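株式会社Arport、小売店向け棚割管理システム「Plollidow」の新版を提供開始
賞味期限別の在庫引当と補充点数の自動算出に対応

2020年12月17日
株式会社Arport

株式会社Arportは、食品小売店向け棚割管理システム「Plollidow」の新版(バージョン11)の提供を開始しました。既存契約店舗には順次適用します。適用に伴う追加費用は発生しません。

■ 背景
袋菓子、乾物、輸入食品などの常温商品は、1品目あたりの陳列数が少なく、入荷ロットごとに賞味期限が異なります。従来版では在庫を品目単位で保持していたため、同一品目に複数の期限が混在する場合、期限の近いロットの所在を端末上で特定できませんでした。新版では在庫の最小管理単位を「品目・期限・棚段」の組に変更しています。

■ 主な変更点
1. 期限別引当
補充指示の作成時に、バックヤード在庫のうち期限の近いロットから引き当てます。値引対象への切替日数は部門ごとに設定できます。

2. 補充点数の算出
棚段の奥行、商品の外装寸法、直近の販売実績から補充点数を算出します。マチ付き袋やチャック付き袋など、充填状態により厚みが変わる包装については、登録寸法に対する補正係数を品目マスタに保持します。係数の初期値は包装区分ごとに用意しており、店舗側で上書きできます。

3. 多言語商品名
商品名欄を原語表記、カナ表記、棚札表記の三つに分離しました。棚札には任意の組合せを印字できます。文字コードはUTF-8に統一しています。

■ 検証結果
食品小売チェーンのKurbergの2店舗において、3158品目を対象に40日間の並行稼働を実施しました。期限切れによる廃棄点数は、両店舗とも従来版の運用時を下回りました。補充指示の作成に要する時間も短縮しています。一方、棚段の奥行が未登録の什器では算出値に誤差が生じたため、初期設定時の入力項目に奥行を必須として追加しました。

■ 動作環境
店舗端末:Windows 10、Android 8.0以降
棚札プリンタ:Salazarシリーズ(有線接続、無線接続とも可)
旧版の棚札テンプレートは移行ツールにより変換できます。外字を含むテンプレートは変換対象外です。
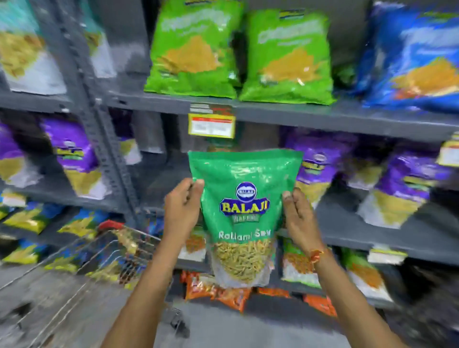

■ 移行に関する注意事項
旧版の在庫データには期限情報が含まれないため、移行後の初回棚卸で期限の登録が必要です。登録が完了するまでの品目は「期限未設定」として扱われ、期限別引当の対象から除外されます。旧版のサポートは、新版の適用完了後も当面継続します。終了時期は決定後に契約店舗へ個別に通知します。

■ 本件に関するお問い合わせ先
株式会社Arport 流通システム部 Plollidow担当窓口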